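A paper weekend on the dark countertop

Okay, I have to tell you about my Sunday, because I have been cutting colored paper since breakfast and I'm not even a little bit tired of it.

It started with the garland for Candela's window. She asked for "something springy" back in February and I said sure, easy, give me a week (ha). Then I found the stack of pastel sheets I'd put away after the card swap, and everything else I had planned for the day went out the window.

Sorting first, then cutting

I used to grab whatever sheet was on top and start snipping. Big mistake! You end up with eleven blue leaves and no petals. Now I pull out every color I think I might use and try them in pairs on the counter before the scissors come out. The dark marble is my favorite spot in the whole house for this. It has all that white and grey veining running through it, and against a stone that dark even the palest paper looks like candy. On my old beige table I could never tell the cream from the yellow until I took them over to the window.

Pink and yellow won, by the way. I tried the mint, I tried the peach, I kept coming back to these two. The pink is so soft next to the lemon, and it picks up the pink and mauve blotches in the wallpaper, so I spent far too long just admiring the whole corner. 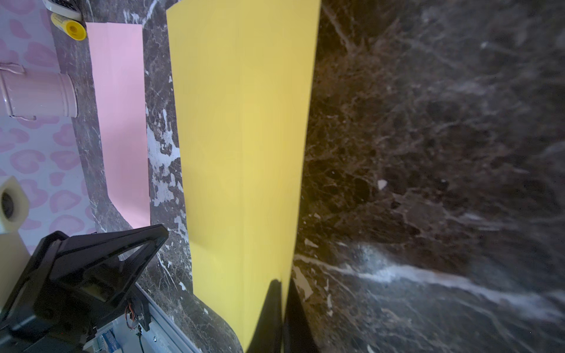
Folding the flowers

Each flower takes one strip, folded back and forth like a fan, pinched in the middle and glued at the ends. I make the folds a little under half an inch. Relu Hodoroagă from the Trevow craft night does his much narrower and they come out gorgeous, really full and round, but my fingers won't go that small after lunch.

The plan was 20 flowers. I've finished 14, plus a few that opened up like umbrellas and went straight to the scrap jar. Crease with your thumbnail or a bone folder, either is fine. Let the glue sit before you open the fan all the way. I never wait long enough and I always regret it.

For the centers I punch small circles out of the other color, so pink flowers get yellow centers and the other way around. So simple, and it makes the whole string look planned!

Stringing

Cotton thread, 60 inches, which should hang across Candela's window with a nice dip in it. I knot behind every flower so they don't all slide down into the middle. (Ask me about the one I made for Telmo's birthday. It was basically a bouquet by the time the cake came out.)

Still to do: six more flowers, some leaves if the mint gets a second chance, and a better way to store full sheets. The folder I have is too short and the corners stick out and get chewed up. If you keep yours flat in a drawer, do they stay flat? I'd love to hear what works for you, especially with the thinner papers.

Next up is a matching set of place cards for Myroslav's dinner. He wants green. I'm going to try to talk him into yellow.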